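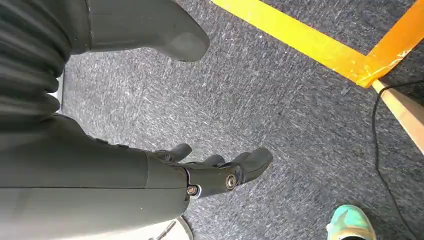 Oct 25, 2024

Workshop notebook, card boxes and floor marking. Entry by T. Zepeda. Kausar and Hammad read the first half before I typed it up, and their corrections are in.

Purpose: settle the layout of the sorting tables before the Vaswood order goes out in November, and decide whether we keep the slotted boxes or go back to trays.

Floor. Yellow tape on the gray carpet is the line we work to. It holds on the low pile if the carpet is vacuumed first and the tape is pressed down with a roller. Pressed by hand only, the ends lift within a few days. The roll in use is 50 mm wide. The speckle in the carpet makes it a bad surface for finding dropped cards in general, but yellow card shows up well enough on it. Gray divider card does not. Order dividers in another color next time (Talha to ask Ollico what they stock).

Tape residue: tested one short length on the offcut of carpet in the store. Peeled cold, slowly, at a low angle, it left nothing I could feel. Peeled fast it took some fibers with it. Note for whoever strips the floor at the end.

Boxes. Thin plywood, slotted joints, no glue. Assembly goes long dividers first, then short ones, then the outer walls. Hammad does it the other way around and gets the same box, but the corners need tapping in again afterward. The slots on the second batch from Skindedlow are slightly tight. Two passes with a folded strip of fine sandpaper fixes it. Do not force them dry, the ply splits along the outer layer at the slot end and the panel is scrap.

Open question was glue. Shahzad wants a drop of PVA at each corner. I am against it for now – the boxes have to go flat for shipping and we may still change the compartment width. Left unglued. Revisit after the Vaswood order.

Cards. Yellow stock, printed, trimmed at our end. Full set is 841 cards, packed in bundles of 96 with one short bundle left over. The short bundle goes last and gets a paper band, otherwise it is taken for a miscount. Job number on all labels is 2117. Old labels with the previous number are still in the drawer, please throw them out when you find them.
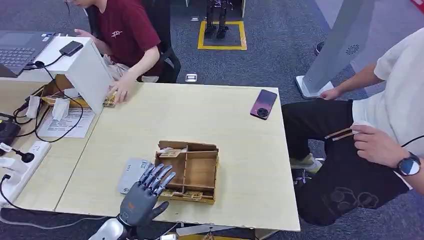 Card placement in the box matters more than I had written down earlier. Cards leaning on the back rim can be read from a chair. Cards pushed down into the front compartments cannot be read without bending over, and they are slower to pull out with fingertips. Working rule: cards in use at the back, cards finished with at the front. Kausar suggests a shallower front wall. Agreed in principle, needs a new drawing.

Tables. The two tops meet at a slight angle with a seam between them. Cards slide over it flat but catch if pushed on edge. Options are a strip of clear tape across the seam or squaring up the second table. Squaring up is the better fix, but then the chair on that side has to move back, so measure first.

Partition. The white upright stand does its job with a box behind it. Its top gets used as a shelf for small things with cables on them. A pull on the cable will bring them down onto the cards. Keep the top clear, or clip the cable.

Cables generally: black, loose across the left table from the laptop side. Two adhesive clips along the rear edge would be enough. Pilkington has a bag of them in the bench drawer.

To do:
Talha – divider card, color other than gray
Hammad – sand remaining tight slots, second batch only
Kausar – sketch for lower front wall, keep the back rim as it is
Shahzad – cable clips, then measure the chair clearance
Me – new labels, revised packing sheet

Box drawing stays at the current revision until Kausar's sketch is in.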